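Print | E-mail

The Room That Isn't There

Kondel's opera house has bought itself a better acoustic. Whether it has bought a better evening is another matter.

Last updated: 8 August 2025

The first thing I was told at the Kondel Opera House was that I wouldn't be able to tell. The second thing I was told, by the same press officer before we had reached the top of the stairs, was that the difference would astonish me. I wrote both down and have been trying to make them fit together since.

The difference in question is called Mivoten. It is a system of microphones, processors and loudspeakers built into the walls and ceiling of the house over the winter, and it is meant to give a dry, boxy, much-loved and much-cursed theater the kind of bloom that it never had. The company does not call it amplification. The word in the brochure is "enhancement," and the word in the longer brochure, the one for donors, is "restoration," which takes some nerve when you are restoring something that was never there.

I should say where I stand. I have been going to Kondel on and off for most of my adult life. It seats 1,000 if you count the benches at the back of the gallery, where you see the stage from the knees down. The sound has always been what people call honest when they are being kind. Words carry. Strings don't. Tosca's big moments come at you flat and close, like someone reading you a letter across a kitchen table, and a good conductor learns to hold notes a hair longer than written to keep the floor from dropping out between phrases. It isn't a great hall for the late-romantic stuff. For The Barber of Seville I would take it over places three times as famous.

So I was not an easy customer, and I went to four performances in July to give the thing a fair hearing, sitting in a different part of the house each time.

The case for the system was made to me at length by the people at Dalitz, the acoustics firm that designed the installation. They are good company and they know a great deal. They explained that microphones hung high above the stage and pit pick up the sound of the room, that the sound goes through a processor which adds the reflections a larger building would have supplied, and that it comes back out through speakers so small and so many that your ear never finds one. They used the phrase "you hear the singer, not the system" so regularly that I began to wait for it. 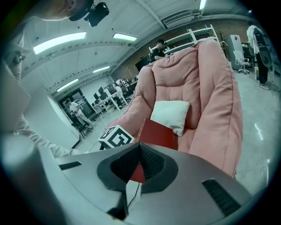
None of this is new. Electronic help of one sort or another has been creeping into concert halls for decades, sometimes announced and sometimes kept very quiet. What is new at Kondel is the openness, and I give them credit for that. There's a panel about it in the foyer. There's a paragraph in the program. What there isn't, in the panel or the paragraph or anything I was handed, is a plain answer to the question of who decides how much.

Because somebody does. Mivoten has settings. It has one for Così fan tutte and another for Der fliegende Holländer, and it can, I was told, be changed in the middle of an act, so that a chapel sounds like a chapel and a garden sounds like nothing much. The person making those changes sits at a small desk behind the last row of the stalls. On two of my nights the conductor had approved the settings at rehearsal. On the other two, as far as I could establish, the conductor had "been consulted," and when I asked what that meant I was offered coffee.

A setting that can be changed is a part of the performance. If the balance between a soprano and the horns is being shaped from a desk in the stalls, then the desk is playing, and I would like to know whose hands are on it. The lighting designer gets a credit. The person who arranges the surtitles gets a credit. The desk gets a foyer panel about innovation.

Yu-ting Poon sang Dorabella in the Così, and she was more open about it than anyone in the front office. I talked to her in a dressing room corridor with a fan going, and she picked her words with some care. She likes the house. She had sung there once before the system went in and remembered pushing, the way everyone pushed, and going home tired in the neck.

"Now I don't push," she said. "The first rehearsal I thought, oh, lovely, it comes back to me. Then the second day I thought, what is it that comes back? In a real hall you learn the room in an hour and it stays learned. I came in after lunch and the room was different. Someone had adjusted it."

Did that bother her?

"I'm a guest. I sing in the room they give me." Then, after a bit: "I would like them to tell me when they move the walls."

I've thought about that remark more than anything in either brochure. Singers spend years learning to judge, from the sound coming back at them, how much is enough. It's half the craft. Take a young voice, give it two or three seasons of a room that flatters whatever it does, and I'm not sure what you have at the end. The people at Dalitz say this worry is overdone, that singers adapt, that nobody complained when theaters got carpets. Maybe so. People did complain about the carpets, as it happens, and they were right.

Now to what I heard, in fairness, because some of it was very good.

The overture to Così from the middle of the stalls was a treat. The woodwinds had air around them. The strings, who have always sounded in this building like half as many players as they are, sounded like a section at last. When the chorus came in from offstage there was a real sense of distance, and I caught myself smiling, and then caught myself wondering if I was smiling at the chorus. In the Holländer, from a side box, the storm music had a size to it that the old Kondel could not have managed with the roof off.

But. In the gallery, where the ceiling is low and the speakers are closest, there was a faint gloss on everything, a kind of varnish, and it didn't change when the music did. Soft singing was the worst of it. There is a moment in the Così trio, the one with the wind and the waves, when the three voices thin out to almost nothing and the whole house used to lean forward. People did not lean forward. They didn't need to. The sound came up and sat in their laps. I looked along my row and one man was reading his program.

And the words have gone soft. This was the one thing the old room did better than anybody, and it is the first thing to suffer when you add a long, warm tail to every note. Recitative that once snapped now has a little cushion under it. I asked the front office about this and was told that audience surveys showed "high satisfaction with clarity." The survey had almost 300 responses. The questions, which I asked to see, began with a paragraph explaining that the house had recently invested in a world-class acoustic. I'd have ticked "satisfied" myself after that. It would have seemed rude not to.

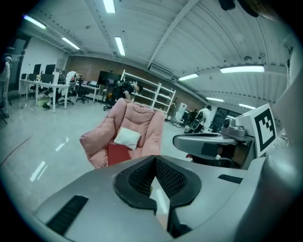
A small camera on a gray bracket, beside a black-and-white square marker.

There is also the matter of what the money didn't buy. Kondel won't say what Mivoten cost, on the grounds that the contract with Dalitz is confidential, though the house is happy to say it was paid for by "a generous gift." What I can tell you is that the orchestra stands at 43 players on contract, that it stood higher when I first started going, and that vacant chairs in the violas and second violins have been left vacant. Add enough reverberation and a thin string section sounds fuller. I put it to the management that a suspicious person might draw a line between those two facts. They said there was no line. I believe that nobody sat down and planned it. I also believe that the next time a violist retires, someone will point out how well the section has been sounding lately.

The house in Kan, a couple of hours up the coast, had the same problem and went about it another way. They took out the heavy drapes at the sides, pulled up the carpet, replaced the padded backs of the stalls with plain wood, and rebuilt the pit rail so that it was no longer swallowing the cellos. I went in the same month, to a middling Traviata with a wobbly tenor. The sound isn't lush. It is brighter than before and a bit more generous, and the seats are hard. When the tenor wobbled he wobbled for all of us. When the Violetta dropped to a whisper in the letter scene, you could hear a bracelet slide down somebody's arm in the circle.

Kondel's management told me that Kan's approach "wouldn't scale," a phrase I have learned to distrust in any building with a curtain. They may have a point about the balconies, which are listed and can't be touched. They may also be right that audiences raised on headphones expect to be wrapped in sound, and that a dry room now strikes newcomers as a broken one. I heard two students in the interval of the Holländer say it was the best thing they had ever been to. I wasn't about to lean over and spoil it for them.

What I would ask for is modest. Print the name of whoever is at the desk. Say in the program which setting is in use, and whether it changes. Let the singers know before the walls move. And once a season, for one night, turn the whole thing off and let people hear the room they're sitting in - same cast, same seats, same price - and then hand out the survey without the first paragraph.

I suggested that last one to the press officer on my way out. She said it was an interesting idea and that she would pass it along, and that in any case most people wouldn't be able to tell.

Print | E-mail

Related

Who wants a three-hour interval? Dining and the summer festivals
Surtitles on the seat back: a grumble
The second violins, and where they went
Kan's hard seats, one season on
Letters: more on coughing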